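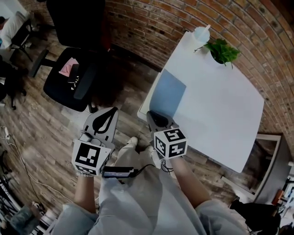 Ircombe Home Energy Advice: progress report to the Grundport Fund
December 8, 2022
Prepared by Valter Blomqvist

Where we are against the plan

The grant agreement set a target of 495 home visits by the end of March. We have done 201. I do not expect us to reach the full figure and would sooner say so now than in the spring. The visits themselves are going well enough, but the target was worked out before anyone had tried to book one, and it assumed every household would be in when we called.

Draught-proofing

Letterbox brushes and door strips went into most of the homes we visited. People like them. Whether they lower anyone's bills is another matter. The supplier's leaflet promises savings I can't find any support for in our own meter readings, which cover too few weeks and one very mild autumn. I have left the supplier's claim out of our publicity and suggest the Fund does the same.

Phone line

The line took 45 calls in the period. A good share were from people asking about the government rebate, which we can't help with beyond passing on a number. Berge has a phone line of its own doing much the same job, and I doubt the area needs both. I have asked them whether they would take ours on – no answer yet.

Trekville

Last year's report described Trekville as "ready to join". I have seen little sign of it. Two meetings were put off and the third was mostly about parking. Unless they name a lead person by the end of January, I would drop them from the plan and spend the time on the flats behind Ircombe station, where we have a waiting list.

Money

Spending is under budget by £2000, nearly all of it travel. Please don't read this as a saving. It is what fewer visits cost. We would like to carry it over to pay for evening appointments, which may bring the numbers up, though we have only tried them in one street so far.

Decisions needed

A lower visit target, to be agreed before March.
Permission to carry over the travel money.
A view on the phone line.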